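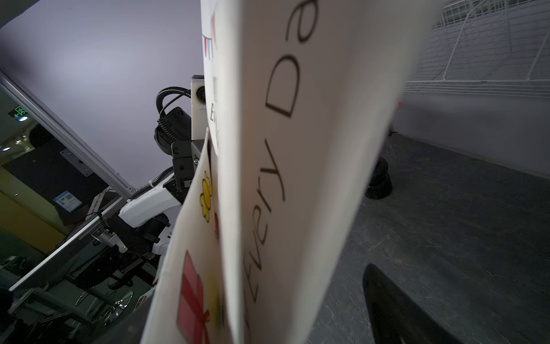

Wrist camera, with "Every Da" across most of the view.

January 14, 2023
Birneck open day, two-arm cell, bag handling demo

On shift: self, Shobha Subramaniam, Kamrul Munasinghe. Theerawat Thongsuk on the floor with visitors. Signe Midtbø came over from Plernside for the first half.

Task as advertised on the sheet: pick up a flat paper gift bag, open it, hold it up. No filling. Kamrul wanted filling and we agreed in August that it was out of scope for a public day. Same bag stock as the practice runs, white paper with twisted handles and the "Happy Every Day" print, from the carton of 200 that Sipos sent. Plenty left. Carton is under the bench by the charger, please keep the lid on it as the bags pick up a curl if the room is damp.

Start-up normal. Homed both arms, checked wrist camera exposure, checked gripper zero. Left gripper zero had moved slightly overnight again. Re-zeroed by hand. Third entry in this book about the left zero, so it needs a proper look and not another re-zero. Shobha has the old readings.

Groups came through in slots of nine minutes, seven slots before the break. Nine minutes is too short if anyone asks a question before the first run, and somebody always does. Theerawat started giving his talk in the corridor before the door opened, which got us the time back.

Bags go down flat on the dark top with the base panel still folded up over the lower part of the front. We left a fair gap between them so a gripper can come in low beside one without dragging its neighbour. Handle direction was not controlled. In practice we had always laid them handles away from the arms, and today Theerawat let the children place them, so we got all angles. Good for the audience and good for us.
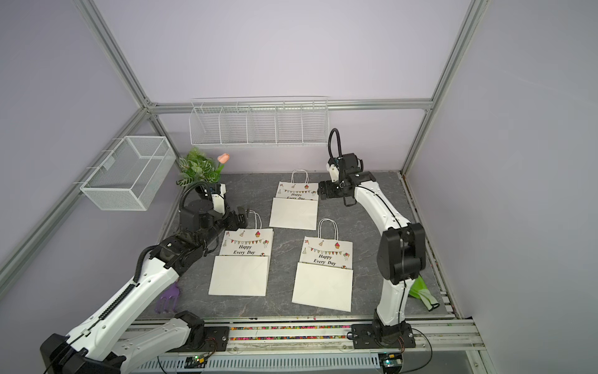
Left arm does most of the approach work on anything in the near half of the table, right arm takes the far side and whatever is close to its own base. The two can meet in the middle. Speed was held down all day on account of this and I would not raise it for the next one.

Garden items from the previous task stayed on the table, i.e. the potted plant, the hand fork and the glove. Signe asked whether they were part of it. They are not, but the practice data was taken with them in place and I did not want to change the background on the morning of a demo. The plant could be moved further back into its corner. Would like to try a session with a bare table before the next visit and see if the pick rate shifts at all.

Observations, in no order:

Twisted handles are the hard part. A finger that comes in a little high catches a handle and swings the whole bag round. Recoverable if the other arm waits. Not recoverable if it has already started its own approach.

The folded base panel gives a stiff edge and the gripper does well on it. The open end is only one layer of paper to a side and the fingers tend to close on both layers, so the bag comes up shut. Kamrul thinks a small sideways rub before closing would part them. He has code for it on his own branch, not tested on the cell.

With a bag held close to a wrist camera there is almost nothing else in view. The policy then leans on the fixed camera and slows noticeably. Visitors read the pause as thinking. Theerawat did not correct them and I have no strong view.

One stop by the operator, slot four, mine. Right wrist cable had ridden up and I did not like the loop. Nothing snagged. Ties checked over the break, one replaced. Log file is 630, marked with the stop.
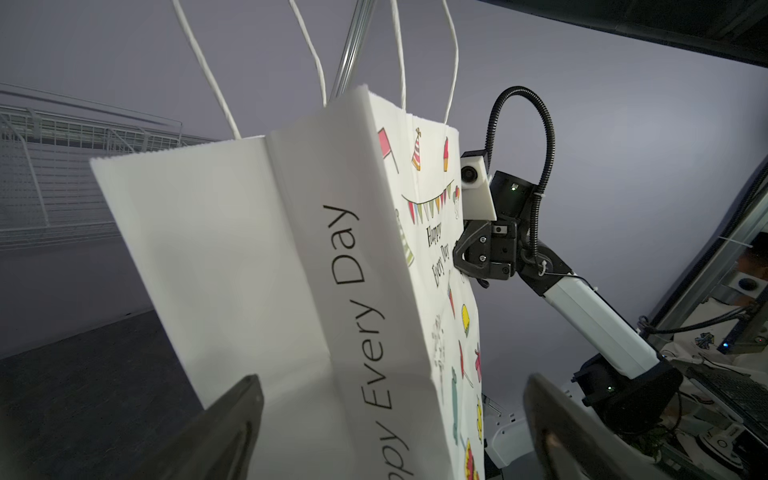 Bag lifted, second gripper on the side edge of the front panel.

Grip force: left at the practice value. Shobha suggested going lower to avoid marking the print. I looked through the used bags afterwards and the marks are mostly creases at the gusset, from the opening step, so force is probably not the cause. Kept a few of the worst in the drawer for comparison.

Cosimo Fiore from Merach was in the last group and asked about thicker stock with a laminated face. Told him we have not tried it. He offered to post samples. I gave him the bench address, so if an unmarked parcel turns up it is that. He also asked for cycle times and I said we would send them once they are averaged over a decent run, which today was not. Slots were interrupted too often for the numbers to mean much.

To do:
Left gripper zero, find the cause (Shobha)
Rub-before-close test on the cell, low speed (Kamrul)
Bare table session, same bags, handles at mixed angles (me)
Reroute right wrist cable, photo before and after
Reprint the task sheet, the bit about filling is still on the back page
Return the floor tape to Plernside, it is Signe's

Cell powered down, bags back in the carton except the drawer ones.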